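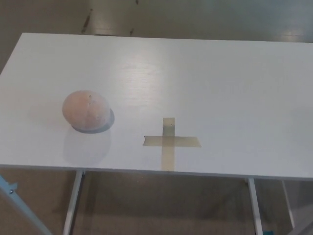 Handout 4: Move the ball to the cross

Robotics Practice, Nelgate section. Instructor: Carola Harms. Lab opens at 8:30.

The task sounds trivial. The ball starts on its disc, and it has to end up on the tape cross. Last term's reports claimed this was "solved" after an afternoon. I read the logs and I don't agree.

Of 1,722 logged attempts, 1,455 were marked as successes. Look at who did the marking: the same teams that wrote the code. Kerstin Frerichs went back over 700 of them and found runs where the ball touched the tape, rolled on and was still scored as placed. So the success rate in those reports tells you very little.

Rules for this round

A run counts when the ball is at rest on the crossing point, where the two strips overlap. Touching the long strip lower down doesn't count.

Let go, then wait five seconds before scoring.

Another team scores your runs. Phelan scores Clesach, and Clesach scores Phelan.

Log every attempt, including the ones you stopped by hand. "Operator error" is not a reason to delete a row.

On learned policies

Some of you will want to train on 1,000 demonstrations and call the result general. Move the disc a hand's width first and run it again. If it reaches for the old spot, it has memorized a table.

Reports go to Ksawery Kozłowski by noon Saturday. Attach the raw log.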